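Indley Printed Bed Sheet, Double, White Lattice
Product no. 3042
Sold by Grelel Home

Overview

The Indley is a flat sheet for a double bed, white with an all-over printed pattern. It is meant to be seen, so it works best on a bed that is made up with a plain cover folded back, or with no cover at all during warmer weather. It is sold as a single sheet or as a set with 2 pillowcases.

The cloth is a plain weave cotton with a smooth face. It is light enough to dry on a rack indoors overnight in most homes, and it softens over the first few washes. There is no elastic and there are no fitted corners. The sheet is cut with enough spare on each side to tuck under a mattress of ordinary depth.

What is in the pack

Single sheet pack: one flat sheet, folded, in a paper band.
Set pack: one flat sheet and 2 pillowcases, folded together, in a cloth bag made from the same cotton.

The pillowcases are the housewife type with an inside flap and no buttons. They are printed with the lattice only and leave out the larger scroll design.

Choosing the right size

Measure the mattress and not the bed frame. Wooden frames often stand a few centimetres proud of the mattress on each side, and customers who measure the outside of the frame tend to order a size too large. Measure the depth as well, including any topper. If the topper is thick, go up one size so that there is enough cloth left to tuck.

The Indley comes in 3 sizes: single, double and king. The pattern is printed at the same scale on all of them, so on the single you will see less of the lattice on either side of the scroll.

How the pattern sits on the bed
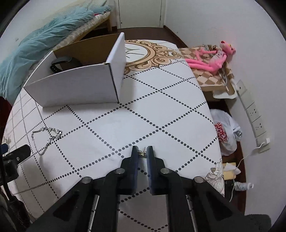
The Indley pattern is directional, and it takes a minute to get it the right way round the first time. Find the hem with the wider fold, which is the top hem, and lay that end first. Then centre the sheet by eye before you tuck anything in. The diamond lattice is made of black dotted lines and is useful here, as the diamonds soon show whether the sheet has been pulled to one side. The scroll frame in gold and brown should come towards one end of the bed with its pale oval in the middle. At the side, where the cloth turns down over the mattress edge, the print changes to a plainer grid of thin grey lines. If the grid is running up on to the top of the bed, pull the sheet back across until it drops over the edge. There is also a small cartoon figure in brown outline near one edge, drawn like a sketch, and it is part of the print.

Once the sheet is straight, tuck the foot end first, then the sides. Fold the corners in the usual way, with the side lifted on to the bed, the hanging part tucked under, and the side brought down again. A firm corner matters more with a flat sheet than with a fitted one - most complaints about sheets working loose come down to corners that were pushed under in a hurry.

Using the bed as a work surface

A good many customers tell us that they sort things out on the bed, whether that is folding washing, wrapping presents or going through a jewellery box. A white sheet is a good background for this, but a few points are worth keeping in mind.

Small hooks, clips and clasps can catch in any woven cotton. Lift them off the cloth and do not drag them across it. Necklaces with set stones should be laid down in loose loops and picked up by the clasp. If a thread does get pulled, do not cut it. Ease it back through to the wrong side with a blunt needle, then stretch the cloth gently in both directions until the pucker closes.

Open boxes with cut cardboard edges will not usually mark the sheet, but coloured card can if it gets damp. Metal buckles and polished fittings may leave a grey rub mark if they are pushed about. It comes out in a normal wash.

Check the bed before you strip it. Small metal pieces left in the folds are the most common cause of holes found after washing.

Washing and care

Wash before first use, separately, at 30 degrees.
After that, wash at 40 degrees with similar colours.
Do not use bleach. The dotted lines will fade before the rest of the print.
Do not soak overnight.
Tumble dry on low, or hang by the side hem.
Iron on the wrong side while still slightly damp.

Expect a small amount of shrinkage in the first wash. The sizes in the table at the foot of our bedding section are given before washing, and we have allowed for it in the tuck.

The brown outline and the gold parts of the scroll hold their colour well. The black dots are printed last and sit nearer to the surface, so they are the part that shows wear if the sheet is washed too hot. Turning the sheet so that the printed side is inwards before it goes in the machine helps a little.

What goes with it

The Trnka blanket is the one we sell most often alongside the Indley. It is a plain knitted blanket in cream, grey or teal, with no fringe. The cream is the closest match to the oval in the scroll design.

The Dokness pillowcase is plain white with a narrow brown edge, for those who want the sheet without any more pattern at the head of the bed. It is sold singly.

For a room with two beds, the Indley can look busy on both. We would use it on one and put a plain colour on the other.

Questions we are asked

Is the lattice woven in?
No. It is printed on one side. The wrong side shows a faint version of it.

Can the sheet be used as a bedspread?
It can, but it is a single layer of light cotton and will crease.

Does it come as a fitted sheet?
Not at present. The side grid would end up underneath the mattress, and the scroll would be stretched out of shape on deeper beds. A fitted version of the lattice on its own is planned for May.

Will it fit a bed with a footboard?
Yes. Tuck the foot end well down between the mattress and the board.

Can I buy an extra pillowcase to match a set I already have?
Yes, under product no. 433. Colours can vary slightly between print runs, so tell us when you bought the set and we will match it as closely as stock allows.

Delivery and returns

Sheets are sent folded in a flat parcel that fits most letterboxes in the single size. Double, king and set packs need to be signed for or left in a safe place.

Unused sheets can be returned in their paper band or cloth bag. We cannot take back sheets that have been washed unless there is a fault in the cloth or the print. Please check the hems and the scroll design before the first wash.

Page last updated 9th January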